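Floral wall panels go on sale at Plititz

Aug 28, 2018

A set of patterned wall panels designed by Bianca Cozma has gone on sale at the Plititz tile and interiors shop in Cârstea.

The range is called Ora and is the first that Ms Cozma has drawn for walls. Her earlier work was mostly for curtains and bed linen. She spent 13 months on the new designs and made the first drawings in pencil, from plants growing along the river path behind her studio.

Ora comes in dark teal, cream and a grey-green. Plititz has bought enough stock of the teal to fill 200 orders of average size. The other two colours are being made to order for now, with a wait of three weeks.

"I wanted flowers on a dark ground," Ms Cozma said. "Most of what you find in the shops is a pale wall with a small pattern. I have painted my own hall nearly black and I like it, so I started from there."

She said the big ovals came in late. The first version had only stems and flower heads, and when a trial piece was put up in the shop it was hard to make out from the other side of the room. She added the larger shapes so that there would be something to see from a distance as well as close up.
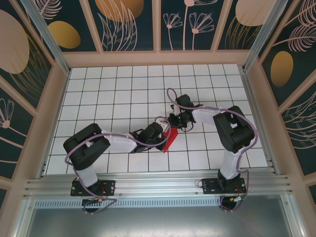 The teal version of Ora has flowers and feathery leaves in pale pink lines, with large gold and peach ovals. The floor tiles are white with black grout.

Traian Mihăilă, who manages the shop, said customers had been asking for something to go with plain floors. White square tiles are still the biggest seller at Plititz, and he said people who choose them often come back a few months later wanting more colour in the room.

"They have done the floor, they are pleased with it, and then they look at the walls," he said. "Paint is the cheap answer and we sell paint too. But there are people who want a pattern and don't want to hang paper."

He advises buyers to settle on the grout before ordering the panels. With a dark wall he prefers black grout, and says that pale grout beside the teal can look unfinished. The shop will lend out a sample of each colour for three days against a small deposit. Customers are asked to look at it in daylight and again with the lamps on, as the teal looks a good deal darker in the evening.

The panels can be used in halls, bedrooms and dining rooms. They should not be fitted inside a shower or directly behind a hob. Mr Mihăilă said a version for wet rooms had been discussed with the printer, Ruvent, but that no date had been set for it.

Fitting is not included in the price. The shop keeps a list of local fitters, among them Liam Bloxham, who put up the trial pieces. He said the job was simple enough on a flat wall but that older houses in Cârstea could be awkward.

"You have to start from the middle and check your level the whole way," Mr Bloxham said. "If a leaf runs over a join and you're out by a few millimetres, you'll see it every time you walk in. I'd sooner spend the first morning on the wall itself, filling and sanding."

One of the first orders came from Yogesh Sengar, who is redoing the dining room of his house near the old post office. He has chosen teal for the wall behind the table and is leaving the other three white. The cream was his first choice, he said, until his daughter took the teal sample home and propped it on the sideboard.

Ms Cozma is now working with Stela Văduva, a former colleague from her curtain days, on a plain border strip to finish the panels at ceiling height. It is due in the shop in November and will be sold by the metre. A set of cushion covers using the same flowers is also planned, though without the ovals.

Samples of all three colours are on the ground floor at Plititz, beside the tile racks. Orders can be placed at the counter or by telephone on extension 2867. Customers should bring the height and width of each wall, with doors, windows and sockets marked on a sketch.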